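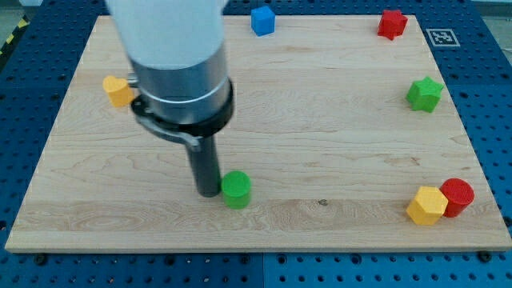

Attachment 1: Finger beside the green cylinder, push task, Prirkaneck cell.

Ticket status: Awaiting confirmation from site
Component: Piton motion planner, contact approach module
Reported by: Prirkaneck site
Assigned to: Grullside software support
Priority: Medium

Summary
When given the instruction "push the green cylinder to the red cylinder", the planner halts before contact and returns APPROACH_TIMEOUT. The fault does not arise with the green star as the object to be moved.

Site report
The fault was first noted on Friday after the update to the Salcedo perception service. Of 100 scripted pushes, 78 were completed, 12 ended in the timeout and the remainder were stopped by the operator for unrelated reasons. All of the timeouts concerned a cylinder. The site has restarted both services and repeated the calibration against the marker beyond the top right corner of the board. Neither step changed the outcome.

Support response, 10:40
The logs have been reviewed. Salcedo reports the correct colour and shape label for each block, and the marker pose is stable. The fault appears to lie in the object outline passed to Piton. The new release sends the outline of a cylinder as a polygon, and its reference point moves between corners from one update to the next. Piton treats each move as a new goal and plans the approach again until the time limit is reached.

The site is asked to carry out the following:
1. Set outline_mode to "centroid" in the Salcedo configuration file.
2. Set replan_threshold_mm to 2 in the Piton configuration file.
3. Restart Salcedo first, then Piton.
4. Repeat the script with the present block layout and attach the full planner log.

Please do not raise the approach time limit. Doing so conceals the fault and lengthens every run.

Site response, 14:15
Steps 1 to 3 have been applied. The script has been started and the log will be attached on completion. The site asks whether the same settings should be applied to the pentagonal block.

Support response, 14:50
The settings apply to all shapes and no separate entry is required. The ticket will remain open until the log has been received.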